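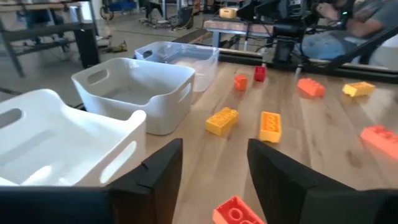 Cleaning toy bricks for a children's corner, how to do it properly?

I help with the children's corner of the Gelholm reading room and I need advice on washing second-hand toy bricks. We have received two sacks of them from a school that closed. They are the large kind for small children, like the red and yellow ones on the wooden table, with the round studs on top. Most are only dusty, but some are sticky, and a few have marks from felt pen. The inside is the difficult part, as my finger does not reach into the corners. I tried one load in the dishwasher at 60 degrees and 4 bricks came out a little bent. They still connect, but you must push hard. What temperature is safe, and is vinegar allowed on this plastic? We open again in May, so I have time to do it slowly.

Yolandi Rampersad
April 2, 2022

Veronside
I do it by hand, always. Fill a basin with warm water that is comfortable for your hands, add a small spoon of dish soap, and leave the bricks in it for 20 minutes. Then take a baby bottle brush for the inside. An old toothbrush is good for the studs. Rinse two times, because soap which stays in the corners becomes sticky again and collects dust.

Vinegar is fine if you mix it with plenty of water. I use it only for the smell, if they come from a damp cellar. Please never mix it with bleach, the gas is dangerous. 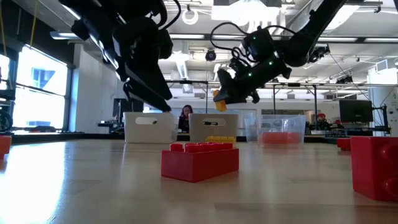

For drying, put them with the open side down on a towel, and after some hours turn them. Do not use the hair dryer and do not put them on the radiator, you will have more bent ones. Mine need one full night, in winter longer. Only when they are completely dry I put them away, and I leave the lid open for the first days.

For the felt pen, try a little rubbing alcohol on a cotton pad, first on one brick that you do not love. On printed bricks I would not use it, the eyes and numbers can come off.

Patrício
Washing machine, in a pillowcase closed with a knot. Cold program, no spin. I did it many times and lost nothing.

Tanda
The pillowcase works but it is very loud, and mine got some scratches. A mesh bag with a towel inside was better for me. Also throw away the ones with cracks, small children put everything in the mouth and the edge can be sharp.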